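## 4. Setting up your first junior footy season

Welcome to the fun part! By now you have your club login and Okcombe is sitting on your phone or laptop, so let's get your teams in, your fixture built and your live scoring ready before the first bounce. Most clubs get through this section in one sitting with a cup of tea.

You'll need:

- your club code (it's in the welcome email from Gemisska)
- your player list, either on paper or as a spreadsheet
- the names of your coaches and team managers
- your ground bookings, even if a couple are still up in the air

### 4.1 Create the season

1. Open **Club > Seasons** and tap **New season**.
2. Type a name. Keep it short, as it shows up on the scoreboard screen and on every player's profile.
3. Choose your code and age groups. For junior grades, quarter length fills in by itself, and you can change it if your league does things differently.
4. Set the opening month. If you're starting in March, switch on **Early ladder** so practice matches stay out of the standings.
5. Tap **Save**. Your season appears in blue, meaning it's a draft and families can't see it yet.

**Note:** You can copy last year's season with **Duplicate**. Age groups and grounds come across. Player lists don't, so nobody gets left in the wrong grade by accident.

### 4.2 Add your teams and players

1. Open the season and tap **Teams > Add team**.
2. Pick the age group and give the team a colour.
3. Tap **Import** and choose your spreadsheet. It needs three columns in this order: first name, last name, guernsey number.
4. Check the preview. Double-ups are marked in orange.
5. Fix any clashes right there in the preview, then tap **Confirm**.

The import handles up to 700 players in one go, which is plenty for even a very big club. Accents and special characters come through beautifully too. Khải Lò tested that part with his own name and wouldn't let us release it until every screen had it right!

**Caution:** Importing a second file into the same team replaces the first. To add a late sign-up, use **Add player** instead.

### 4.3 Build the fixture

This is our favourite bit of the whole app.

1. Go to **Fixture > Auto-draw**.
2. Enter the number of rounds and any byes.
3. Drag your grounds into order of preference. The draw fills the top one first.
4. Block out the times you can't use, such as a cricket changeover or a school fete.
5. Tap **Draw** and have a look. If you don't like it, tap **Draw again** as many times as you please.
6. Lock the matches you're happy with (press and hold until the padlock closes) and redraw the rest.
7. Tap **Publish** when you're ready for families to see it.

**Tip:** Lock your local derby first. Vrabec and Civum always want theirs under lights, and it's much easier to place that match on a blank draw than to squeeze it in later.

### 4.4 Training nights

Training sessions live in the same calendar as matches, so parents only have one place to look.

1. Tap **Calendar > Training**.
2. Choose a team, a ground and a start time. The default is 5:30 pm.
3. Set **Repeat** to weekly and pick the last session.
4. Turn on **Pick-up reminder** if you'd like families to get a message before the finish.
5. Add a meeting point under **Notes**. A gate number or the name of the car park works well.
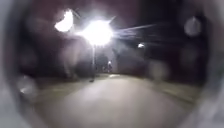 *Streetlight and lamp post beside a path at night.*

**Note:** If a session is cancelled, tap **Call off** and leave the entry in the calendar. Deleting it removes the attendance record as well, and no message goes out.

### 4.5 Do a practice score

Have a go before match day! Open any draft match, tap **Practice mode** and hand the phone to whoever will be scoring.

1. Tap a team's side of the screen for a goal. Press and hold for a behind.
2. Choose the goalkicker, or tap **Skip** and fill it in at the break.
3. Use **Undo** to step back. It remembers the last seven entries.
4. Tap **End quarter** at the siren.

Practice scores clear themselves when you leave the screen. For help, write to Domnica Husar or Chiyo Nishimura through **Menu > Ask us**, and include your club code in the message.

Continue to section 5, *Match day*.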